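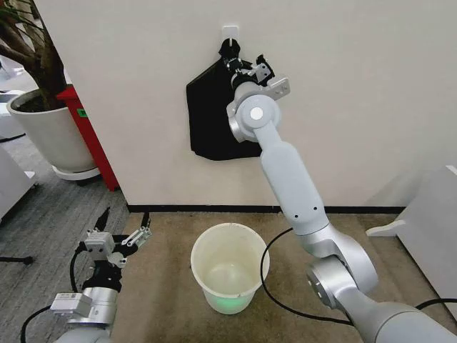

In the second month she stopped saying good morning to it. The company, Nedamix, had put the robot on our floor of the Brememley office to do the small tidying that I used to do between the phone calls. It took bags off hooks and put them back. It lifted things from the carpet. My new title was "floor supervisor", and I supervised one machine.

She was the oldest of us in the office and had worked there for 14 years. She used to hang her black bag on the white hook every morning without looking, the way you touch a door frame in your own house. Now she stood with her coat on and waited for the two arms to finish.

"It is slow," she said to me.

"It is learning," I said. This was the sentence they gave us in the training.

I had a paper form with 7 boxes for each task. Did it hold the handle? Did it let go? I learned to watch a handle for a long time. Before, I could tidy the whole room and remember nothing of it afterwards - only that my back hurt. Now my back was fine and I went home with my eyes tired.

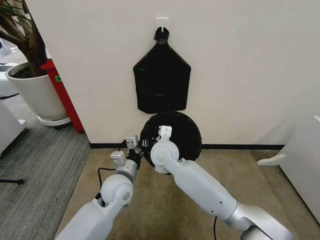

She asked me what I would do in September, when the form was no longer needed. I told her that MacLeish, the other office, was looking for a supervisor too. She nodded and looked at the plant by the red panel. Watering it was still my job, because the contract said nothing about plants.

"Then who will water it?" she asked.

I wrote a check mark in the fourth box. She took off her coat, folded it over her arm, and went to fill the can.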